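La Fundación Emadano abre la convocatoria de ayudas al estudio para el próximo curso

23 de agosto de 2016

La Fundación Emadano ha hecho pública la convocatoria de ayudas al estudio destinadas a alumnos de formación profesional residentes en el municipio de Cluvinton y su comarca. El programa concederá 49 ayudas de 500 euros cada una, que podrán aplicarse a matrícula, transporte y material escolar.

Según las bases aprobadas por el patronato, tendrán preferencia los solicitantes que inicien su primer ciclo formativo y los que deban desplazarse a diario a otra localidad. Las ayudas son compatibles con las becas de carácter general.

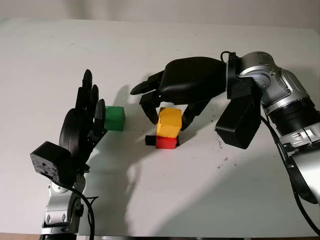 La directora de la fundación, Wilma Semple, ha agradecido la colaboración de los centros de la comarca, que facilitarán los impresos en sus secretarías. El Instituto Aitken atenderá además las consultas de las familias en horario de mañana.

La comisión de valoración estará presidida por Dougal Leckie, jefe de estudios del mismo instituto. La resolución definitiva se publicará en el tablón de anuncios de la fundación y el abono se efectuará en diciembre, en un único pago, mediante transferencia a la cuenta indicada en la solicitud.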